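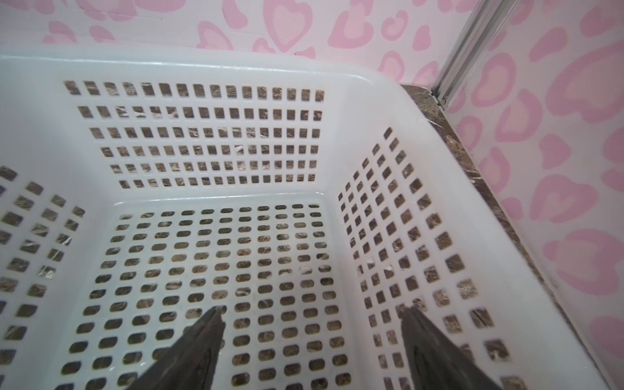 Home | Units | Handouts | Timetable | Contact

Household Materials and Storage, Unit 5
Handout: Perforated plastic baskets and bagged produce
Prepared by Bríd Gilmartin. Revised 23rd August.

1. Scope

The unit covers open-topped plastic baskets used in the home for laundry, for carrying and for short-term storage of produce. Lidded tubs and woven baskets are dealt with in Unit 6. Students should read this handout before the practical and bring it with them, as the record sheet refers to its section numbers.

2. Terms

Rim: the thickened lip at the top of the wall. It stiffens the opening and gives the fingers something to hold. On most moulded baskets it is rolled or folded outward.

Draft: the slope of the walls, wider at the top than at the floor. Draft lets the part leave the mould, and it lets empty baskets nest. It also means that the floor area is always smaller than the opening suggests. Capacity worked out from the rim alone will be too high.

Land: the solid plastic between one opening and the next. Where the land is narrow the panel is flexible and more likely to crack under a point load.

Corner band: the unperforated strip where wall meets floor. Stress collects at this fold when a loaded basket is lifted, and designers usually leave it solid.

3. Openings

Wall openings and floor openings need not match. A common arrangement is rectangular holes in the walls and rounded slots in the floor. A square corner in a hole is a place for a crack to start, and the floor carries the load, so rounded ends are the better choice there. Rectangular holes in a wall are acceptable provided the rim is stiff.

Openings serve three purposes: they let air through, they let water out, and they save material. For damp clothing the first two matter most. For loose onions or potatoes, air movement matters and drainage hardly at all. Small items are a separate question – anything narrower than the slot will sooner or later work its way through, and stalks and drawstrings will catch.

A perforated floor has no drip protection. On stone or sealed timber, put a tray or folded towel underneath if the contents are wet. Grit on the underside of a basket will scratch a polished surface when the basket is slid, so lift it.

4. Loading

4.1 Put the basket down on a flat surface before filling. A basket filled while resting on one edge takes a twist and may keep it.

4.2 Heavy items go on the floor of the basket and over the centre. Do not lean them against one wall.

4.3 The load limit for the practical is 5 kg. This is a teaching limit and is well below what most household baskets will carry.

4.4 Lift by the rim at two opposite points. Lifting by one side bends the rim, and white plastic that has been bent too far shows a chalky line that does not come out.

5. Bagged produce in baskets
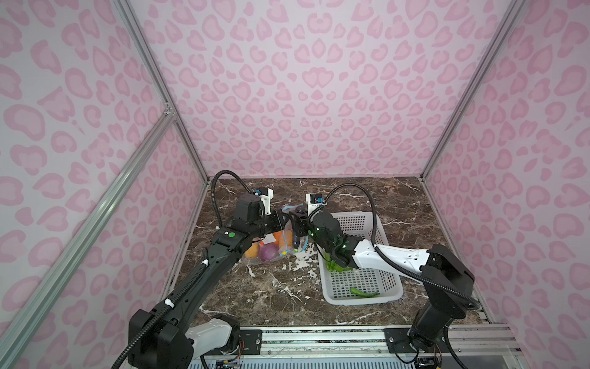
Clear zip bags are convenient because the contents can be checked without opening them, but they change how a basket behaves. The basket's openings move air around the outside of the bag only. Inside a closed bag, moisture given off by the produce stays where it is and settles on the film. Leafy vegetables tolerate this for longer than mushrooms or berries do.

Work through the following when moving a bag into a basket.

5.1 Check the seal along its full length. A zip that has caught at one end will open under the weight of the contents.

5.2 Press out spare air by hand. A bag full of air takes up room and rolls off whatever it is placed on.

5.3 Hold the bag by the upper part, clear of the contents, and support it from below if it is heavy. Soft produce bruises where it is gripped.

5.4 Lower it into the basket. A drop from rim height is enough to mark a ripe tomato.

5.5 Lay bags flat where possible. If they must stand, put the zip uppermost.

For storage longer than a day or so, open the bag slightly or change to a vented one. Label the bag and not the basket – baskets get swapped.

6. Cleaning

Wash in warm water with ordinary dish liquid. Use a bottle brush for the slots, working from the underside, where residue collects. Avoid abrasive pads, which dull the finish and leave grooves that hold dirt. Stand the basket upside down to dry. Strong sunlight over several summers will yellow white or grey plastic and make it brittle, so baskets kept by the clothesline should be inspected more often than those kept indoors.

7. Practical task

Work in pairs. Time allowed: 15 minutes.

(a) Measure the opening and the floor of your basket, inside edge to inside edge, in centimetres.
(b) Sketch one wall opening and one floor opening at full size. Record the width of the land in each case.
(c) Note the colour of the plastic and any whitening at the rim or corner band.
(d) Transfer one bag of produce following section 5 and record any step you left out.

Sketches are to be in pencil. Halina Kołodziej will collect record sheets at the end of the session. Sheets without units on the measurements will be returned for correction. The written test on Units 4 to 6 is in December and will include one question on draft and nesting.

Related handouts
Unit 4: Rigid and flexible plastics in the kitchen
Unit 6: Lidded tubs and woven baskets
Unit 7: Shelf loading
Glossary of moulding terms

Shares 13 | Comments 5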